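Notebook, Plavent handover cell
Sunday, started writing at the bench, finishing it over a cup of tea

I said I'd put this down properly while it was fresh, so here goes, and apologies in advance to whoever has to read my longer entries. The short version is that the big hand let go of a part it had no business letting go of, the cell carried on as if nothing had happened, and I spent most of the day working out which of those two things bothered me more. I've decided it's the second.

We were on the Plavent handover routine, the same one we've been running since June. Large hand brings the part over the front table, closes to hold, waits for the second arm to take it with the parallel gripper, opens. It had done 85 cycles since I reset the counter and I was feeling fairly pleased with it. On the next one the hand opened early, well before the second arm had got anywhere near, and the part dropped onto the table, rolled and went off the front. No damage to anyone or anything apart from a nick in the part, but the second arm still came in, closed on nothing, reported a good grip and carried nothing very carefully across to the back table. I hit the stop at that point. It was a bit comical to watch, but I'd rather it hadn't happened.

First thought was the fingertip pads, because it's always the fingertip pads. I had both of them off, cleaned them, looked at the backing under the lamp and put them on again. Nothing wrong with them that I could find. Second thought was the bolts at the finger joints, given the trouble we had with the Hendricks hand over the winter. Checked every one with the small torque driver and none had moved. So that was the morning gone, more or less, and I had a very clean and very well tightened hand that still might drop things.

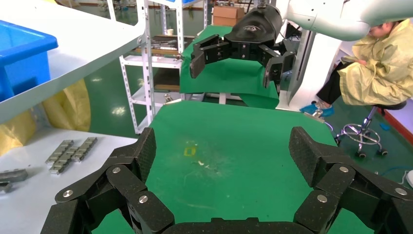

The early release turned out to be a timing matter, and I only found it by going through the Virngate log line by line. The hand controller is meant to hold its last command until it gets a fresh one. What it does, if it hears nothing from the cell controller for 400 milliseconds, is fall back to its default pose, and the default pose is open. Fingers spread wide, a great big U, the same as it sits when it's parked over the green table waiting for us. A perfectly sensible thing to do if you're worried about somebody's hand being caught in it, and a poor thing to do with a part in the air. I had read that page of the manual and I had clearly not taken it in. There's a lesson in there for me about reading manuals after lunch.

Why it heard nothing is the part I'm less sure of. The log has a gap in it that matches, and there are 17 shorter gaps earlier in the run that never reached the limit, so it has been building up to this for a while and we simply hadn't looked. I swapped the network lead for a new one and the gaps got fewer but didn't go away. My money is on the logging job, which writes to the same machine and is greedy with it — but I haven't proved that, and I'd ask you not to repeat it as though I had.

Then the other half. The second arm should never have called that a good grip. It's using finger position only, and somebody (me, I checked the history, it was me) set the window so wide that fully closed counts as holding something. I've brought the lower limit up by 5 mm, and an empty close now gives a fault and stops both arms where they are. Tried it by hand with no part and it stopped every time I asked it to. I haven't yet tried it with the thinnest parts in the Udirden set, and those are the ones I'd expect it to complain about.

What I haven't touched is the default pose. It would be easy to change it to hold, and then we'd have a hand that stays shut on whatever it's got if the connection drops, including a sleeve or a finger. With people working as near the cell as we do, I don't want that decided by one tired person on a weekend. I'd like us to sit down over it and go through the risk sheet again. Until then the routine stays at reduced speed, and please don't put anything through it you'd be sad to see on the floor.

Still to do:
Run with the logging job off and compare the gaps.
Thin parts from the Udirden set, empty-close check.
Put the nicked part aside with a tag on it, I've left it in the drawer under the vise.
Add the timeout to the start-up sheet, in large letters.

Powered down both arms before leaving. The old network lead is coiled up on my desk, please don't anyone put it back in the good pile.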